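Search posts Search

Olaia Sotomayor
Thread on lettering a dry-erase board so it can be read from the back of a room. I rewrote our signage notes at Cunevetti in July and most of it fits in a few posts.

1/ Stroke width matters more than letter height. A tall letter in a thin line disappears before a short letter in a thick one. Chisel tip for headings, bullet tip for everything else.

2/ Black first, then blue. Red reads fine up close and goes weak at a distance. Green is for underlines.

3/ Capitals for labels, lowercase for sentences. A full line in capitals is slow to read — the word shapes all turn into boxes.

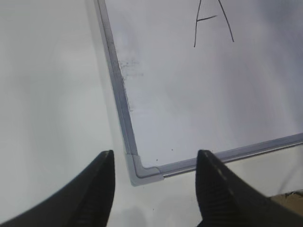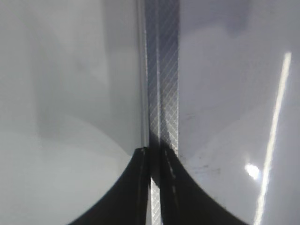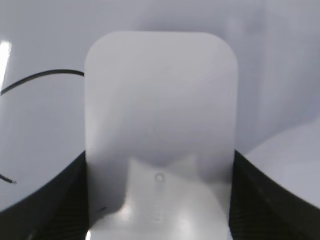 Capital A in thin black marker in the first one.

4/ Thin marker is fine for one reader standing at the board. For a room, switch pens. Going over a thin line twice gives you a ragged edge and a letter that is still too light.

5/ Keep text off the outer 2 inches. The eraser never gets that strip clean and old ink builds up along the rail.

6/ Rüdiger Baumgart at Kellitz asked about line spacing. I use one and a half times the letter height. Tighter than that and descenders run into the next row.

7/ Limit is 11 lines on our boards. Past that, start a second board or hand out paper.

8/ Cap the pens and store them flat. Tip-up storage starves the nib and you get gray letters by the afternoon.

Eraser cloths are a separate thread — still testing the Grellurov ones.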